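Progress report to the Sarell Fund
Komulmont Kitchen Automation Project, February 2026
From: Nazma Gazi, project lead
Equipment budget, bench status and what we'd like to buy next

Hi Rizwan,

You asked me to keep this one mostly to equipment, and to write it the way I'd say it over the phone, so I'm taking you at your word. The spreadsheet is attached separately and Imtiaz has gone over it twice. What follows is the story behind the lines in it, including the two lines that moved.

Where the money stands

We're still inside the overall grant. The big purchase, the pair of tabletop arms with their grippers and the little cameras that ride on them, came in at the price we quoted you, and the bench is bolted together and in use. I was nervous about that one! The quote had been sitting in my inbox for so long that I fully expected the supplier to tell me it had expired, and it had, but they honored it anyway after Imtiaz called and was charming at them.

The two lines that moved are spares and consumables. Spares went over. Consumables went under, though I think that's going to even out by spring and I'd ask you not to get too attached to the savings. We bought fewer dishes than planned and have simply been rewashing the same ones (a dishwashing project that doesn't go through many dishes, which I suppose I should have seen coming when I wrote the budget). Sponges are another matter. I had them down as a rounding error. They get squeezed between hard gripper fingers all day and they tear at the corners, and once a sponge has a torn corner the arm picks it up differently and the whole session drifts. So we now swap them early, and Anjana buys them by the box from the restaurant supply place in Cluketley.

On spares, the overrun is cables and gripper fingers. The camera cables loop up from the gripper and back down past the elbow, and every time an arm folds tight there's a chance it snags one. We lost 4 cables before Sewwandi rerouted the loops and gave them more slack. I'd budgeted for one. The fingers wear at the tips, and we've been replacing them before they get really bad, which costs more up front and saves us from throwing out a day's recordings. I'm comfortable with that choice but I wanted you to see it as a choice.

What the bench has been doing

The task is the same one we described in the proposal: one arm handles the sponge, the other handles the plates, and somebody puts a stripe of colored soap on each dish so that we can tell afterward what got wiped and what got missed. We've recorded 300 usable runs so far. A run is usable when it goes from start to finish without a person reaching in. Another 116 were recorded but set aside, mostly for dropped plates and a long unhappy stretch where the left wrist camera kept cutting out. (That was the cables again. See above, and please picture me sighing.)

We started everything with the arms being steered by hand, Anjana driving for most of it, and she's gotten very good. Her early runs are slow and full of little corrections and her recent ones look almost casual. That's lovely to watch and also a small headache, since the early and late runs don't resemble each other much, and Sewwandi wants a second driver so the recordings don't all have Anjana's handwriting on them. I agree with her. It's in the staffing note and I won't repeat it all in an equipment report, but it does affect equipment, because a second driver means a second pair of control handles or a lot of waiting for the first pair.

I don't have a success rate for the arms working on their own. We've tried it a handful of times to see what would happen, and I'd rather give you a proper number in the April report than a flattering one today. The trials we did were useful for planning purchases, though, and most of what's in the next section came out of them.

What we'd like to buy, in order

First, trays. I know, I know, trays. But the tray is where the trouble lives. The shiny dark ones throw glare straight back at the wrist cameras, and depending on the time of day a patch of glare can look a lot like a patch of soap or a smear of water. Sewwandi has a folder of these and it's kind of hilarious how convincing they are. We'd like to get a set of matte trays with a raised lip and compare them against what we have. This is the cheapest thing on the list and the one I'd do tomorrow. We'll keep the shiny ones as well, because real kitchens have shiny surfaces in them and I don't want us to solve the problem by hiding from it.

Second, water protection. The arms aren't rated for splashing and we've been careful, meaning we use very little liquid and we wipe the table down between sessions. Even so, water gets out of the trays and onto the wood. Nothing has shorted, and I'd like to keep it that way before we move up to more liquid. Khondokar makes fabric sleeves for arms this size and has offered to cut a pair to our measurements. We'd need to check that the sleeves don't add drag at the elbow. Imtiaz has asked for a loaner pair so we can find out before paying for anything. The lower joints and the rail they're mounted on would need some kind of splash guard too, and I think we can make that ourselves.

Third, better lighting. Right now we rely on the ceiling lights plus whatever comes in the window, and I'd like two diffused panels on stands, placed so they don't point at the trays. It ties in with the tray question and I'd buy the lights second if you told me I could only have two things. Imtiaz disagrees and would put the sleeves ahead of the lights. He's the one who has to file the damage claim if something gets wet, so I've left his order in the budget.

Fourth, the second set of control handles I mentioned. This is the expensive one. The supplier has told us to allow 40 days from order to delivery, and the first order ran late, so I'd plan for longer. If you're able to approve it early, even conditionally, we could have them in hand by the time the second driver starts. If that isn't possible, we can share a set and stagger the sessions, which will slow the recording down but won't stop it.

What I'm asking you not to fund yet

In the proposal we penciled in a second complete bench for the second half of the year. I'd like to push that back. I was very keen on it when I wrote it, and I still want it someday, but we'd be duplicating a setup that we already know has a lighting problem, a splash problem and a cable problem. Let's get one bench right. If the numbers in April look decent, I'll come back with a request that has real prices in it, and with a list of every bracket and clamp we actually needed, because the first time around I left off most of the small hardware and we ended up making a lot of trips to the store.

I'd also drop the drying rack station for now. It was meant to be the next step after wiping, and the idea was that the right arm would set each plate upright in a slot. It's a nice idea! But the arm has enough to do just holding a plate by its rim at a steady angle, and setting plates down in a neat stack is still hit or miss. They land staggered more often than not. The money for the rack could cover the lights with a little left over, and I've shown that as a proposed transfer in the spreadsheet, highlighted in yellow. It needs your okay before we do anything.

A few risks, briefly

Wrist cameras. We have one spare and the model is getting hard to find. Imtiaz would like to buy two more out of contingency now. If the model disappears altogether, we'd have to change both arms at once so the pictures match, and that would mean redoing some of the recordings.

The room. Our lease at Komulmont covers us through the grant period, but the floor above is being renovated and there's vibration on some mornings. It shows up as a faint wobble in the recordings. We've been scheduling around it and I'm not asking for anything, I just want it written down somewhere.

Crumbs and bits. The table picks up debris from the sponges and from the test dishes, and it ends up under things. Cleaning time wasn't in my original session plan and it now is. That's a staffing cost more than an equipment one, though a small hand vacuum would help, and I've slipped it into consumables. You're welcome to tease me about it.

What I need from you

A yes or no on the trays and the sleeves, which together are under the limit for your sign-off alone. A yes or no on moving the drying rack money over to lighting. And some sense of timing on the control handles, even if it's only "not before the next meeting," so Sewwandi can plan the sessions around it.

Come and see the bench if you're out this way. Anjana will let you drive, and it's much harder than she makes it look.

Nazma

Bench photos

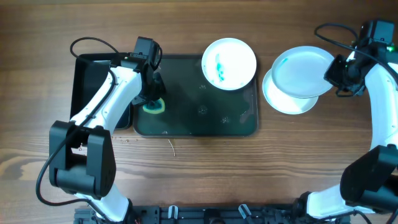
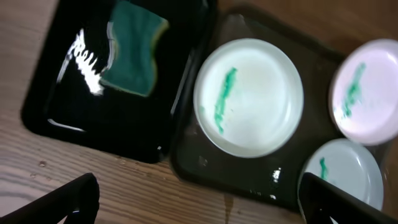
The dish-wiping setup with the current trays, sponge and soap-striped dishes; the second photo is a close view from a gripper camera, with glare on the black tray.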